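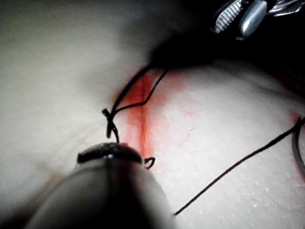 Trodgate, abril

Brika es una serie web documental de conversaciones familiares, creada y presentada por Hadiza Akande y distribuida por la plataforma Voltix. En cada episodio, una persona lesbiana, gay, bisexual o trans se sienta a hablar con alguien de su familia, o con alguien que ha hecho las veces de familia, sobre el día en que se lo contó, sobre los años en que no se lo contó, o sobre lo que todavía está por decir. La serie consta de 86 episodios repartidos en cinco temporadas y un especial navideño, que muchos seguidores prefieren contar aparte y otros, con la misma convicción, se niegan a separar del resto.

El nombre

Brika era el nombre de la mercería que la abuela de la presentadora tuvo durante buena parte de su vida en el barrio de Gebru, en la parte alta de Trodgate. En la trastienda había dos sillas de enea y una mesa camilla, y allí, según ha contado Akande en varias presentaciones, se decían las cosas que no se decían en el mostrador. Las dos sillas que aparecen en la primera temporada son aquellas mismas. Para la segunda hubo que retirar una, que cojeaba y se oía en el sonido, y se sustituyó por otra parecida comprada en un rastro; quien vea los episodios seguidos notará que el respaldo es un poco más claro. La mesa se quedó en casa de una tía y no ha salido nunca en pantalla.

Formato

Los episodios duran entre quince y veinte minutos, con la excepción del que cierra la tercera temporada, que llega a los 34 y que se emitió sin cortes por deseo de los dos participantes, un padre y un hijo que llevaban mucho tiempo hablándose solo por teléfono. No hay música durante la conversación. La presentadora saluda, hace una única pregunta de entrada - que suele ser muy sencilla, del tipo de qué se comía en casa los domingos - y después se levanta y deja solos a los invitados. Vuelve al final, casi siempre con café, y la despedida se graba de pie, junto a la puerta.

Esa decisión de retirarse es seguramente lo que más se ha comentado del programa. En las entregas piloto Akande permanecía sentada con los invitados e intervenía bastante, y al montarlas le pareció que todo el mundo acababa hablándole a ella. «Me miraban a mí para decirle a su madre que la querían, y la madre estaba ahí al lado», explicó en una charla en la biblioteca de Gebru. Los pilotos no se publicaron, aunque un fragmento breve puede verse en el especial.

Los participantes reciben el montaje antes del estreno y pueden pedir que se quite cualquier frase. También pueden retirar el episodio entero, incluso después de publicado, y eso ha ocurrido en dos ocasiones. La numeración no se corrigió, de modo que en la lista de Voltix se pasa del capítulo 11 al 13 y del 40 al 42 sin más explicación, cosa que ha dado pie a un buen número de teorías en los foros, casi todas más novelescas de lo necesario. El total que ofrece la plataforma no incluye esos dos capítulos.

Historia

Antes de Brika, Hadiza Akande había trabajado en la radio local, primero en el turno de madrugada y luego en un magacín de sobremesa donde llevaba una sección de cartas de oyentes. Una de aquellas cartas, escrita por una mujer ya mayor que acababa de saber que su nieta tenía novia y quería hacerle un regalo a la pareja sin meter la pata, recibió 136 respuestas. Hubo quien aconsejó un juego de sábanas, quien propuso una cena y quien se limitó a escribir «pregúnteles a ellas», que fue al parecer lo que la abuela hizo. Akande guardó las cartas en una caja de zapatos y ha dicho muchas veces que la serie salió de ahí, porque en aquel montón de papel había muy pocas confesiones dramáticas y muchísimas ganas de hacerlo bien.

La primera temporada se rodó en el piso de la propia presentadora, con dos cámaras prestadas y las persianas a medio bajar para que no se colara el ruido de la calle (se cuela de todos modos: en el cuarto episodio se oye con toda claridad al afilador). Voltix, que por entonces tenía un catálogo pequeño dedicado sobre todo a cocina y senderismo, la incorporó tras verla circular entre asociaciones de familias. Con la segunda temporada llegaron un equipo algo mayor y un local fijo en Gebru, y con la tercera, los subtítulos, que habían sido la petición más repetida de los espectadores. 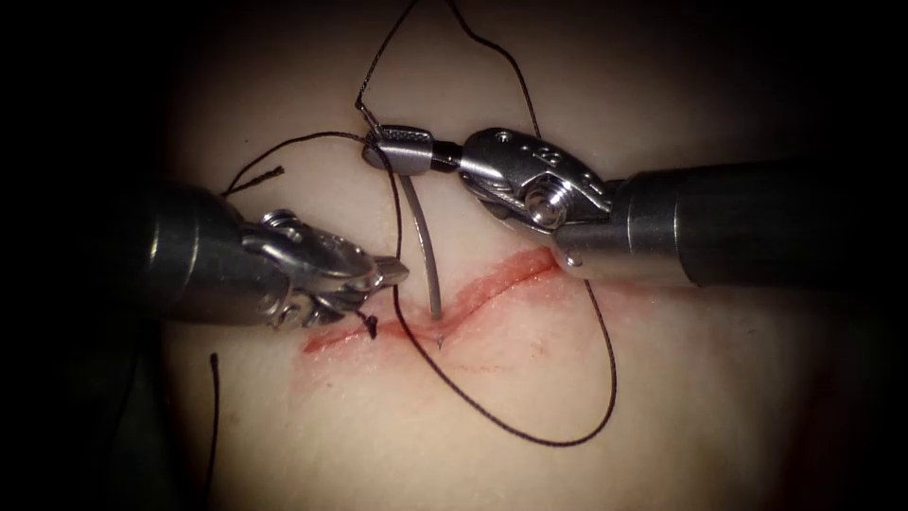 La cuarta temporada abrió el abanico de parentescos. Hasta entonces habían predominado las madres y los padres, y a partir de ese momento empezaron a aparecer hermanas, cuñados, un padrino, una profesora de instituto jubilada y también una exesposa, en el episodio titulado «Lo que quedó de la vajilla», donde una pareja divorciada tras la salida del armario de él repasa con bastante humor quién se llevó qué. Es uno de los capítulos más vistos y el que suele recomendarse a quien no conoce la serie, si bien no se parece demasiado a los demás.

La quinta, la más reciente, se grabó en parte fuera de Trodgate. Varios invitados eran personas de edad avanzada que no podían viajar con comodidad, y el equipo fue a sus casas con las sillas en el maletero. En esta tanda se incluye la única conversación de la serie en la que la noticia se da por primera vez delante de las cámaras. La norma del programa había sido siempre la contraria, y Akande dudó mucho antes de aceptarlo. El participante, un hombre de setenta y tantos años, quería decírselo a su hermano y no quería tener que repetirlo después para el público. El hermano conocía las condiciones de la grabación y aceptó de antemano que se rodase sin saber el tema. Le respondió que ya se lo imaginaba desde la mili y le preguntó si tenía hambre.

Episodios destacados

«Los domingos, arroz» (primera temporada). Una hija y su madre reconstruyen la misma tarde y no se ponen de acuerdo ni en el mes. Lo que para la hija fue un silencio larguísimo, la madre lo recuerda como el rato que tardó en apagar el fuego.

«El nombre en el buzón» (segunda temporada). Un joven trans y su abuelo hablan de la etiqueta que el abuelo cambió en el buzón del portal sin avisar a nadie. Es un episodio muy callado, con pausas largas, y durante mucho tiempo fue el preferido de la presentadora.

«Dos hermanas y un coche» (tercera temporada). Dos hermanas descubrieron, con años de diferencia, que las dos se lo habían contado a su padre en el mismo coche y en la misma cuesta. El padre no participa, pero les dejó un mensaje de voz que se escucha al final.

«Lo que quedó de la vajilla» (cuarta temporada), ya mencionado.

Recepción

La acogida fue discreta al principio y ha ido creciendo de boca en boca. Se ha elogiado sobre todo la paciencia del montaje y el respeto hacia los familiares, a los que se permite ser torpes, llegar tarde o elegir mal una palabra sin que el programa los convierta en villanos. Esa misma indulgencia ha sido también el reproche más frecuente. Algunos espectadores echan de menos a quienes no tienen a nadie que quiera ocupar la segunda silla, y entienden que una serie hecha de encuentros puede dar una imagen demasiado amable de lo que ocurre en muchas casas. Akande ha reconocido que la objeción le parece justa. En el especial navideño invitó a tres personas que mantenían el contacto roto con sus familias y que acudieron acompañadas de amistades, vecinas y, en un caso, de la antigua casera.

Otra discusión, más menuda pero muy viva, es la del café. Los aficionados llevan la cuenta de qué invitados lo aceptan y cuáles piden otra cosa, y existe un consenso más o menos pacífico en que las infusiones traen los mejores finales.

El libro

Las conversaciones de las tres primeras temporadas se recogieron en un volumen de 362 páginas titulado Segunda silla, con prólogo de la presentadora y una selección de aquellas cartas de la radio, publicadas con permiso de sus autores cuando fue posible localizarlos. Las transcripciones conservan las vacilaciones y las frases a medias, cosa que hace la lectura un poco lenta al comienzo y muy grata en cuanto se le coge el paso. La carta de la abuela abre el libro. La última página reproduce la lista de la compra que un participante se dejó olvidada sobre la silla - leche, pilas, pan de molde, llamar a mamá.

Véase también

Documental web
Salida del armario
Asociaciones de familias LGBT
Gebru (barrio de Trodgate)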